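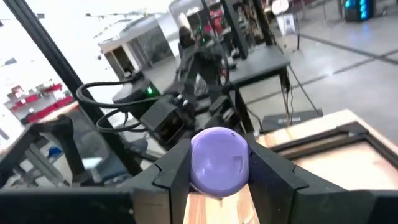 3.2 Material und Ordnungskategorien

Untersucht wurde, nach welchen Merkmalen kleinteiliges Mal- und Bastelmaterial auf offenen Arbeitstischen sortiert wird. Ausgewählt wurden Gegenstände, die sich in Form und Standverhalten deutlich unterscheiden. Ein eiförmiges, glattes Objekt in Violett, das auf einer hellen Holzfläche aufliegt und sich nach unten leicht verjüngt, steht für die Gruppe der Teile ohne ebene Standfläche. Solche Teile werden in den Ordnungsschemata der Literatur meist der Restkategorie zugeschlagen, obwohl sie beim Einräumen den meisten Platz binden. Wir führen sie deshalb als eigene Gruppe – im Folgenden »Rundformen« genannt.

Start | Heft | Beiträge | Autoren | Kontakt

Insgesamt wurden 682 Ablagevorgänge in 15 Sitzungen protokolliert. Als Behälter standen durchbrochene Körbe, offene Kisten und hohe Kunststoffboxen zur Wahl. Das Kategorienschema folgt in den Grundzügen dem Vorschlag von Fahy, der zwischen stehender, liegender und geschütteter Ablage unterscheidet. Für flache Ringe und dünne Stäbe war eine Ergänzung nötig, weil sich »liegend« und »geschüttet« dort kaum trennen lassen. Kodiert wurde jeweils die Lage unmittelbar nach dem Loslassen.

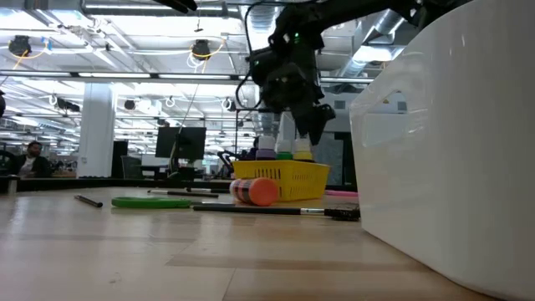

Abb. 2: Stehende Ablage von drei Farbflaschen im gelben Korb; davor liegend ein Pinsel und ein zylindrischer Behälter.

Bei Flaschen überwog die stehende Ablage. Die farbigen Verschlüsse – in Abb. 2 violett, grün und gelb – bleiben dabei von oben lesbar, was die spätere Entnahme erleichtert. Pinsel und Stifte wurden dagegen selten vor den Flaschen eingeräumt. Sie verblieben häufig bis zum Schluss auf der Tischplatte und kamen dann gemeinsam in den nächstgelegenen Behälter. Zylinder mit Deckel nehmen eine Zwischenstellung ein: Aufrecht abgestellt wurden sie wie Flaschen behandelt, liegend wie Pinsel.

In sechs Sitzungen wurde ein begonnener Korb zugunsten einer größeren Box aufgegeben. Diese Vorgänge sind in der Auswertung gesondert ausgewiesen und gehen nicht in die Häufigkeiten nach Abschnitt 4.1 ein.

Verwandte Beiträge
Stehend oder liegend? Zur Ablage kleiner Flaschen
P. Fahy: Ordnungsschemata für Werkräume
Das Gendik-Protokoll in der Beobachtung von Aufräumvorgängen
Körbe und Kisten im Vergleich: die Wedstead-Erhebung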